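Flondside Celebrity Statements

Version 2. Last updated 7 September 2026.

Contents

A collection of public statements made by actors, singers and television presenters after something they said or did drew criticism. It covers apologies, clarifications, denials and the occasional refusal to comment. Each statement is stored with a short note on what prompted it and where it was first published.

The collection holds 1210 statements from 186 people. All are in English or came with an English version issued by the person's own office. We did not translate anything ourselves.

Files

statements.csv has one row per statement. people.csv has one row per person, with a code in place of the name. prompts.csv holds the notes on what each statement was answering. The three files join on person_code and statement_id.

Columns in statements.csv

statement_id: a number, never reused
person_code: matches people.csv
channel: interview, social post, press release, broadcast or other
text: the statement as published, with links removed
type: apology, clarification, denial, refusal or mixed
follows: the statement_id of an earlier statement by the same person on the same matter, if there is one

How the labels were made

Qistina Sembiring and Rosine Gilbert labelled every statement separately. Where they disagreed, Fitriani Tarigan read both sets of notes and chose. Most disagreements were between apology and clarification. A statement that says sorry for how the words were taken, and nothing more, is labelled clarification. The full rules are in guidelines.txt.

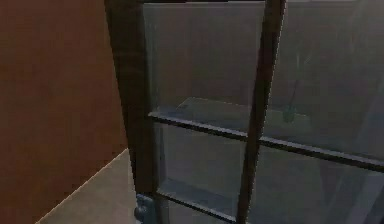
Statements read out on air were typed up from recordings by Halfdan Damgaard. Hesitations and repeated words were left out. If a presenter interrupted, the interruption is in square brackets and does not count towards the length of the statement.

Known problems

Social posts that were deleted within a day are mostly missing.
Singers are over-represented compared with television presenters.
In version 1, 20 rows had the wrong channel. These are fixed.
There are 8 rows where the date of first publication could not be settled. The date field is blank.

Use

Free for teaching and research. Please don't use the files to rank people or to guess whether an apology was sincere, as the labels describe wording only. The codes in people.csv will not hide anyone well known, and the text often gives the name away.

Corrections

Send corrections to Wiesława Kozłowski with the statement_id and a link to the source. Changes go into the next version and are listed in changes.txt.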